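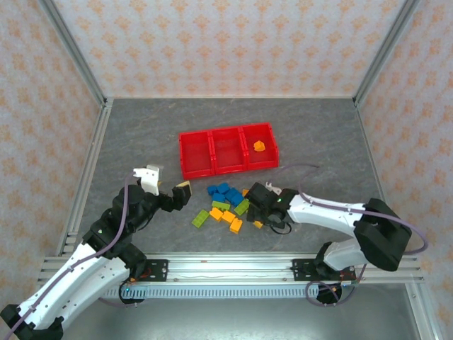 Figura 1. Posto de demonstração com dois braços robóticos: separação de peças de construção para a caixa vermelha de três compartimentos.

Relatório de progresso ao financiador
Projeto Sarero – Atividade 4: Jornada de portas abertas
Data: quarta-feira, 21 de dezembro

1. Execução da atividade

A jornada realizou-se nas instalações da Sukmont, conforme o plano de trabalhos aprovado em junho. Registaram-se 285 visitantes, na maioria alunos do ensino secundário e técnicos de empresas da região. A delegação da Gorosel assistiu à sessão da manhã e reuniu-se depois com a equipa técnica.

A demonstração principal incidiu sobre a manipulação de peças pequenas, de cores e orientações variadas, dispostas em monte sobre a bancada. O público acompanhou o trabalho dos dois braços junto ao posto e colocou perguntas ao responsável técnico, Vaughn Boateng.

2. Observações

As perguntas mais frequentes disseram respeito à preensão de peças sobrepostas e à coordenação entre os braços quando ambos operam na mesma zona. Estes temas serão desenvolvidos na documentação pública do projeto. Dois grupos escolares solicitaram nova visita, pedido que se encontra em análise.

3. Execução financeira

A despesa com materiais de divulgação ascendeu a 923 euros, dentro da rubrica prevista. Não se solicita qualquer reafetação de verbas.

4. Próximos passos

Está prevista uma segunda demonstração no polo Pacheco, em data a acordar com o financiador. O inquérito aos visitantes seguirá em anexo ao próximo relatório.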